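From: Lorraine Staniforth
To: Wultia Street Owners list
Date: March 17, 2020
Subject: Re: [wultia-owners] Re-grouting the ground floor bathrooms

On Monday night Farahani wrote:
> Has anyone had their shower regrouted yet? Ours is coming away along
> the bottom row and the neighbour downstairs says there's a mark on her
> ceiling. Strata told me it's my problem if it's grout and theirs if
> it's the membrane, but they won't say who decides which. Also, does
> the colour matter? The original looks like it was white once.

Hi all,

We had ours done in the first week of March, so I can answer some of that.

On who decides: I asked for it in writing and was told the owner pays for the first inspection. If the report says membrane, you send the invoice to strata and they reimburse you. Keep the invoice. Ours came back as grout only, so we paid for the lot.

I got two quotes. Jultus wanted to strip the floor and the walls to the ceiling. Flarnine said the walls were sound above the third row and quoted for the floor, the bottom 3 rows and the corners. I went with Flarnine. They took a day and a half and we couldn't use the shower for another 3 days after that. If you've only got the one bathroom, sort out somewhere to wash before you book.

Some things I'd do differently. The old silicone should come out before the grouter arrives. They charge by the hour for it and it's an easy job with a scraper, although it took me most of an evening. Take the shower screen off its bottom channel as well if yours is the sliding type. Ours was left on and there is a strip about as wide as a pencil that never got done properly.

On colour, yes, it matters. White shows everything within a month or two. I wanted mid grey, but the sample card is no help because the grout dries almost a full shade lighter. Ask them to do a test patch behind the door and leave it overnight. If you're going for dark tiles, look at a decent stretch of wall before choosing the grout, as one tile on its own in a showroom tells you very little.

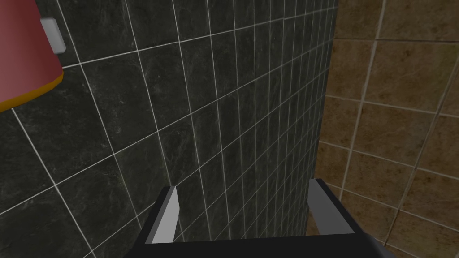 Charcoal-grey wall tiles (computer render)

We kept our existing tiles in the end. Replacing them would have meant a by-law application, and the last one took 50 days to come back.

For sealing, I bought the water-based stuff from the hardware shop and put on two coats, 20 minutes apart. One bottle did the whole floor with plenty left over. Farahani, you're welcome to the rest, it's in the laundry cupboard.

I can forward the Flarnine quote to anyone who wants it. Please email me off the list.

Lorraine Staniforth
Unit 20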